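De : Jade Petrenko
À : liste potager-partage
Objet : Re: [potager-partage] Conservation des courges et calendrier de juin

Bonjour à tous,

Je réponds à Aksel point par point, en reprenant son message pour ceux qui l'auraient manqué.

Aksel Þórarinsdóttir a écrit :
> Bonjour,
> Je reprends la parcelle du fond à Flekum, celle qui longe le fossé.
> Trois questions :
> 1) Est-il encore temps de mettre des courges en place en juin ?
> 2) Combien de plants pour une parcelle de 84 m² si je veux garder
> la moitié pour les haricots et les pommes de terre ?
> 3) L'an dernier, chez mes parents, tout avait pourri avant Noël.
> Comment faites-vous pour la conservation ?
> Je précise que je n'ai pas de cave, seulement un cellier au nord
> et une chambre non chauffée.
> Merci d'avance,
> Aksel

1) Oui, à condition de partir de plants en godets et non de graines. Un semis direct début juin donne parfois quelque chose sur les variétés rapides, mais les grosses courges n'ont pas le temps de mûrir avant les premières gelées, surtout près du fossé où le froid descend plus tôt qu'ailleurs. Prenez des plants avec deux ou trois vraies feuilles, pas plus. Ceux qui ont déjà commencé à filer dans leur godet reprennent mal. Il en reste chez le pépiniériste de Sketside, mais il ferme à midi le mardi.

Pour la plantation, je fais un trou large, deux pelletées de compost mûr au fond, et j'enterre la tige jusqu'aux cotylédons. Arrosage copieux le jour même, puis paillage une semaine plus tard quand la terre s'est réchauffée. Si vous paillez tout de suite, les limaces s'installent dessous et vous n'avez plus rien au bout de deux nuits.

2) Comptez un plant pour 2 m² en variété coureuse, un peu moins en variété non coureuse. Sur une moitié de parcelle, je n'irais pas au-delà de 10 plants, en laissant un passage pour la brouette. J'en avais mis beaucoup plus la première année et je ne pouvais plus atteindre le robinet en août. Les potimarrons donnent des fruits petits et réguliers, pratiques pour une ou deux personnes. Les musquées sont plus longues à venir, mais ce sont elles que je garde le mieux.

Évitez de les mettre là où Tôn avait les siennes l'an dernier, c'est-à-dire les deux planches contre le grillage. Il y a eu beaucoup d'oïdium en septembre, et de toute façon la terre y est fatiguée. Mettez-y plutôt vos haricots.
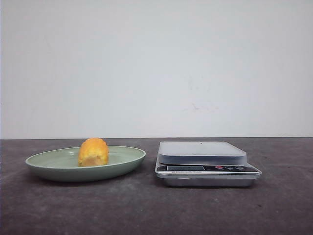 3) La conservation se joue surtout à la récolte. Il faut attendre que le pédoncule soit sec et liégeux, couper au sécateur en laissant 7 cm de queue, et ne jamais porter la courge par cette queue. Une courge dont le pédoncule est arraché se mange dans le mois. Pareil pour celles qui ont reçu un coup, même si la marque paraît superficielle.

Ensuite, je les laisse une dizaine de jours au sec et au chaud, dans la véranda ou près d'une fenêtre bien exposée, pour que la peau durcisse. Beaucoup de gens sautent cette étape et rentrent directement les fruits au frais. C'est à mon avis ce qui s'est passé chez vos parents, mais je ne peux pas l'affirmer sans connaître le local.

Pour le stockage, prenez la chambre non chauffée et laissez le cellier aux pommes de terre. Un cellier au nord est souvent trop froid et trop humide pour des courges, qui préfèrent entre 12 et 15 degrés. Posez-les sur des cagettes ou du carton, sans qu'elles se touchent, et passez-les en revue toutes les deux semaines. Dès qu'une tache molle apparaît, on coupe large, on cuit le reste et on congèle en purée.

J'ai pesé ma récolte l'an dernier parce qu'on me le demandait pour le bilan du jardin. Le plus petit potimarron faisait 614 g, et il s'est gardé aussi longtemps que les autres. La taille ne joue donc pas beaucoup, du moins chez moi. En février il me restait encore des musquées, un peu moins sucrées qu'en décembre à mon goût.

Deux points pratiques pour tout le monde :

- Le compost d'Avbridge est livré à l'entrée du jardin, côté portail. Merci de remettre la bâche après vous être servis, la dernière fois le tas a pris la pluie pendant quatre jours et il était impossible à pelleter.

- Le tuyau long est percé près du raccord. J'ai mis un collier de serrage en attendant, cela tient à faible débit. Si quelqu'un a un raccord de 19 en trop, je suis preneuse.

Aksel, je serai sur place mardi à partir de 18 h pour tuteurer les tomates. Si vous passez, je vous montrerai où se trouve la vanne du fond, elle est cachée sous les orties et il faut la fermer d'un quart de tour de plus que ce qu'on croit. Je peux aussi vous céder quelques godets de musquées que j'ai en trop. Apportez un carton.

Bonne journée,
Jade

--
Liste potager-partage
Pour se désinscrire, envoyer un message vide avec « désinscription » en objet.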